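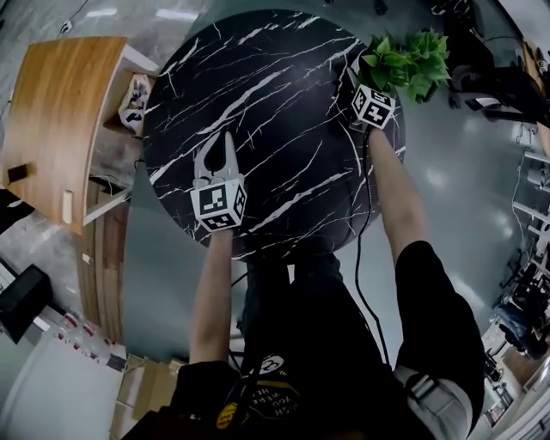
2 Apr 2020

Back on the round table this morning. Greenery again, picking it up and putting it down with the two hand grippers, one in each fist. My target for the shift was 100 runs and I finished a little before the tea break was due, so Angelica put me on sorting recordings until lunch.

When I started at Poltano in February I was still a packer. The stems came down the line, I bunched them, sleeved them and put them in the box. Then Menon brought in the first arm at station 13 and two of us were asked if we would move over to the training side. I said yes because it was the same pay and no early start. Kustura said no and went to dispatch.

The work is slower than packing. If I grab a bunch the way I would with my own fingers, half of it slides out, so I have had to learn to come in low and close on the thick part of the stems. My wrists ache by two o'clock. In packing it was my back.

Angelica Calimlim had the figures up at the meeting. The arm does 300 bunches in a shift now. A good packer does 400. She said the gap would close by summer and that there would be no job losses on our floor, only moves. Someone asked what moves. She said she would come back to us on that.

I thought about it on the bus. The line had six people on my old side and has four now. They don't talk much, as the arm keeps one pace and they have to keep up with it. We used to slow down together when someone was tired. I do miss the chatting. On the other hand, they don't have to lift the full crates any more, and I don't think any of them would want that back.

Plerkus is sending new finger pads next week, softer ones. I've asked for a lighter grip on the right side as well. Angelica wrote it down.

Shop on the way home, no eggs. Soup and the end of the bread. Need to wash the black T-shirt for tomorrow.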